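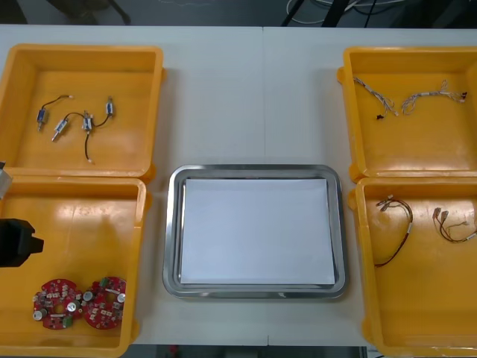
What do I need for sorting small parts?
Four Dovine bins and one steel tray, and you're set.

I sell the set for 40 dollars, and I use it myself for coils and boards.
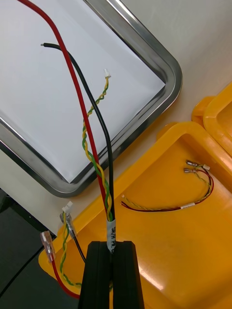

Torben Lindemann wrote in to ask if the bins stack. They do - up to 20 high!

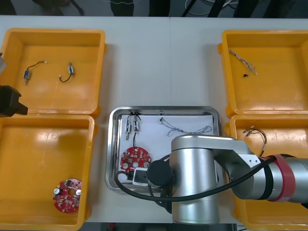

Shipping is free in February. I like a sheet of white paper in the bottom of the tray, so tiny screws show up.

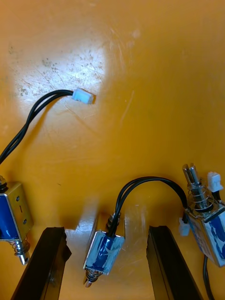 Spare bins ship the same way, in the same box.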